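Shared Kitchens and the Case for the Common Table

In the district of Florness, the kitchen is becoming a matter of public interest again. The Tralent housing association opened its first shared kitchen there in 2008, on the ground floor of a block of 183 flats, and has since added others at Kun and in the old dairy buildings behind the station. This article considers what has been learned from them, and what other landlords may wish to note before following the same course.
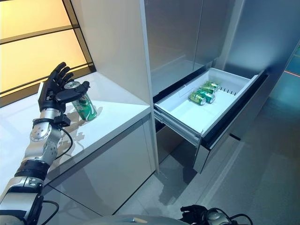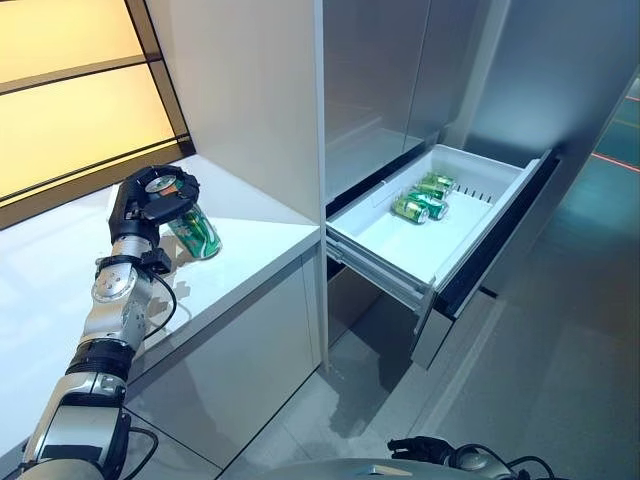
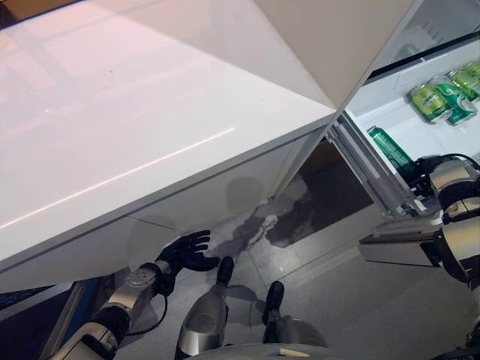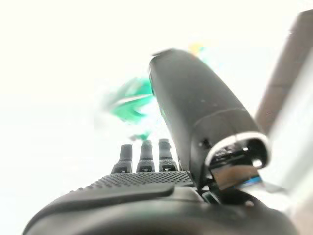

The first lesson concerns storage. Residents who were consulted before the Florness kitchen was built asked chiefly for ovens and large tables. Once the room was in use, the questions put to the association were almost all of another kind: where a bag of flour might be left overnight, how long a covered dish could stay in the refrigerator, and what should be done with food that bore no name. The association's written rules now run to two pages, and more than half of the text deals with shelves.

Witold Kaczmarczyk, who managed the Florness building during its early period and later advised on the design at Kun, considers that the original plans gave too little room to cold storage. "We had drawn a dining room with a cooker in it," he says. "People wanted a larder with a table." At Kun the proportions were changed accordingly. Each household that registers is given a numbered shelf, and a separate refrigerator is kept for food that anyone may take.

The second lesson concerns cost. Fitting out the kitchen at Kun came to 4000 euros more than had been budgeted, owing largely to the extraction system, which had to be carried up through an existing stairwell. The association met the difference from its repairs fund. Running costs have been easier to predict. Electricity and cleaning are included in the service charge, and those who book the room for private occasions pay a modest fee – a practice that was opposed at first and is now accepted with little comment.

Use of the rooms has been uneven. In the year to October, residents made 1046 bookings across all the kitchens, with the greatest demand in the early evening and very little before noon. Older tenants tend to come to the fixed lunches. Families with small children prefer to book a table and cook for themselves. Young people living alone, for whom the scheme was partly intended, have been the slowest to take it up, and the association has not yet found a settled way of reaching them. An evening course in basic cooking, held at the dairy site, was well attended for its first few sessions and then dwindled.

There is also the question of noise. The Florness kitchen lies directly beneath a row of bedrooms, and complaints about chairs being moved late in the evening led to an earlier closing time. At the dairy site, the architects Fleder placed the kitchen in a separate wing with a covered way leading to the flats. Residents report that the walk is unpleasant in winter – several have asked for it to be enclosed – but the room may stay open two hours longer.

Tralent intends to open a further kitchen when the refurbishment of its eastern blocks is complete. The drawings show a wide larder along the north wall, shelves for every household, and room for up to six tables. Tenants in those blocks will be invited to comment on the plans before the building contract is signed.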